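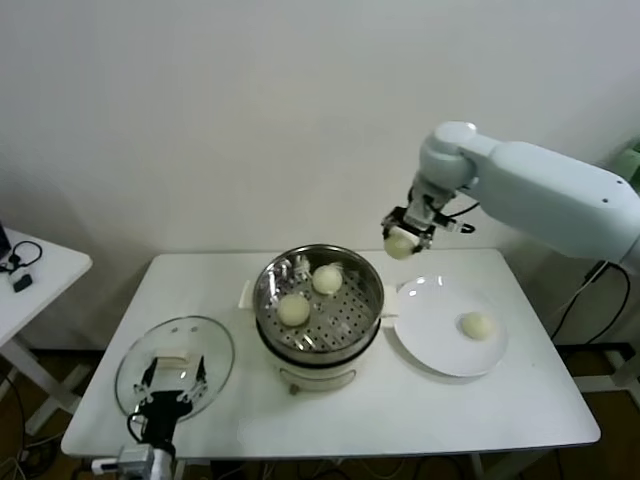

A two-arm cell at Vadari's Prarkau laboratory, with the right arm carrying a bun between the steamer and the plate. Photo: Vadari

Vadari Issues Safety Notice and Software Update for Two-Arm Food Handling Cells

Grippers may close without a command after a protective stop; operators are asked to suspend automatic restart

PRARKAU, January 26, 2026 — Vadari today issued a safety notice for its two-arm food handling cells running controller software 4.1. Under certain conditions, a gripper that was open when the cell entered a protective stop may close when the stop is cleared, before the operator has pressed the resume button. The notice applies to 42 cells at customer sites. A corrected release, 4.2, is available for download.

No injuries have been reported. The fault was first recorded in October at a customer kitchen operated by Marchuk, where a gripper closed on the handle of a glass lid while an employee was reaching past it to wipe the table. The employee was not touched. The lid was dragged off the table and broke, and the batch on the line was discarded.

Cause

Each gripper keeps its last commanded finger position in local memory. When a protective stop is cleared, the cell controller is supposed to read the actual finger position and overwrite the stored value before motor power returns. In release 4.1, the two steps were allowed to run in parallel to shorten recovery time. If the position reading was delayed by more than 20 milliseconds, motor power came back first and the gripper moved to the stored position.

The delay occurred mainly on cells where both grippers share one communication line. It did not appear during factory acceptance because those tests cleared each stop with the grippers closed.

"The arms stayed where they should, which is why the fault was hard to find in the logs," said Orysia Didenko, head of functional safety at Vadari. "The safety controller monitors arm motion and treated the cell as stationary. Finger motion was logged separately and under a different clock."

Gripping force during the unintended movement is limited by hardware to 25 newtons. Vadari's assessment is that this is enough to pinch a finger or tip a light object, and that the risk is higher where cookware is hot.

Reproduction and testing

Engineers reproduced the fault at the Prarkau laboratory with a bun transfer task. The right arm moves steamed buns between an electric steamer and a plate, and the left arm handles the glass lid. Protective stops were triggered at set points in the task, including with a gripper open at the lid handle and with a gripper open over the plate.
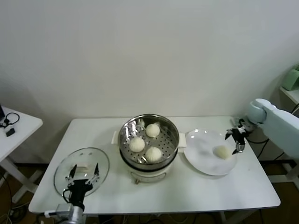 Both grippers open during the bun transfer task, the left at the handle of the glass lid and the right just above a bun on the plate. Photo: Vadari

Release 4.2 was tested with 208 triggered stops on the same task. No gripper moved before the resume command in any of them. Fasholm, an independent test house, reviewed the procedure and the logs.

"We asked for the stops to be repeated with the communication line loaded on purpose," said Stepan Pasichnyk, test engineer at Fasholm. "Recovery takes longer with the new release. Power stays off until the reading is in, and if there is no reading the cell stays stopped."

Action required

Operators of affected cells should:

Turn off automatic restart in the controller settings until release 4.2 is installed.
Keep hands clear of both grippers while a protective stop is being cleared, including grippers that are not holding anything.
Install release 4.2 and run the gripper check supplied with it.
Report any finger movement seen before the resume command, with the log file attached.

Cells running release 4.0 or earlier are not affected and do not need to be updated. Single-arm cells are not affected.

Vadari has added open-gripper stops to its factory acceptance test — these will be run on every cell before shipment — and has moved finger motion into the monitoring of the safety controller.

Media contact: Khrystyna-Mariia Holovko, Vadari Communications
Technical contact: Nazar Lysenko, Vadari Customer Support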